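Wuda Adaptive Ramp Ball Set

Item no. 347-17
Maker: Lostico
Sold by: Nurnau School Sport Supply

The Wuda set is a ramp and ball kit for seated target games. It was designed for learners who can't throw or roll a ball by hand, or who tire quickly when they do. The player chooses the direction and the height of the release, and an assistant moves the ramp on request. It can be used from a wheelchair, a standing frame or a floor mat.

Most schools buy it for PE lessons and then take it along to their sports day. The set packs into two bags and goes up without tools.

What you get

Ramp in three sections, with base
Two extension pieces for taller chairs
Thirteen balls: six red, six blue, one white
Head pointer with adjustable strap
Hand pointer
Floor tape for marking a throwing box
Two carry bags
Rule sheet in large print

Ramp

The sections push together and lock with a quarter turn. With both extensions fitted, the ramp suits powered chairs with a high seat. The base swivels left and right and stays where you leave it, so the assistant can let go before the ball is released. Rubber feet grip on gym floors and short carpet. On grass, use the ground pegs (sold separately, item no. 347-18).

The channel takes balls from the Ahonen soft range as well as the ones supplied. Older hard plastic balls will roll but tend to bounce at the foot of the ramp.

Balls

The balls are filled and stitched, with a suede-feel cover. They are sold in soft and medium. We send medium unless you ask for soft on the order form. Soft balls stop sooner and are the better choice in a short room. Wipe the covers with a damp cloth and let them dry away from heaters. Don't put them in a washing machine.

Setting up a court

A full-size court isn't needed for school use. Tape a throwing box for each player along one short wall and leave the rest of the floor open. Younger groups do well with a hoop as the target in place of the white ball.

Keep one spare box free for a player who needs an assistant on each side.

Customer comments

"We used ours for a whole season of inter-class games and replaced only one strap. The swivel base is much stiffer than on our old ramp — a good thing." Otis Ambrose, PE teacher

"Could use a bigger bag for the balls. Otherwise fine. The rule sheet was clear enough for our older pupils to referee from." Định Kim, sports day organizer 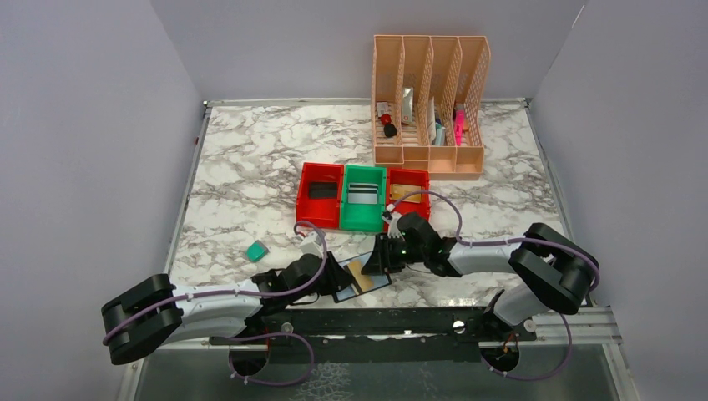

Card holder and colored bins on a marble-patterned tabletop.

Ordering and delivery

Sets in stock leave our warehouse within 17 working days. Schools may order on account with a purchase order number. Orders of $800 or more ship free within the mainland; below that, delivery is charged by weight. Extensions, pointers and single balls can be ordered as spare parts at any time.

Returns are accepted within 100 days if the ramp is unmarked and the balls haven't been used outdoors. Send all parts back in the original bags and include a copy of the packing slip.

Warranty

Ramp and base: two years
Pointers and straps: one year
Balls: no warranty on covers, one year on seams

Orders placed before March may have the older gray base. It fits the same ramp sections, but the extension pieces need an adapter — write to us with your order number and we'll send one.

Page updated 9/22/19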